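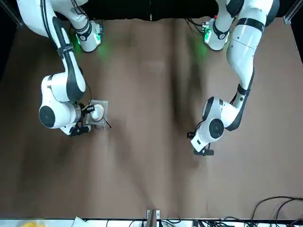 What should a small shop budget for first, the arms or everything around them? Everything around them — mounts, cabling, spare grippers, training days. Get those quotes before you sign for an arm.

Main thing I took home from the Heffernan open day, Thu 17 May. Packed, parking awful. Two-arm cell is on the list for September so went round with a notepad. Binanero quoted 168 days lead time, Vasero 180. Neither woud budge. 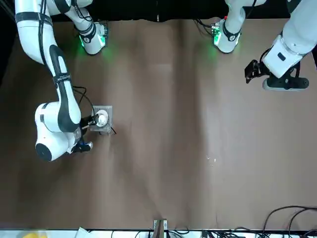
Service contract is extra too, and only 7 visits in the first term. Need to ask if travel is in that. Coffee was good. Back next year prob.

Contact Zaduvby Workshop Notes | Back to top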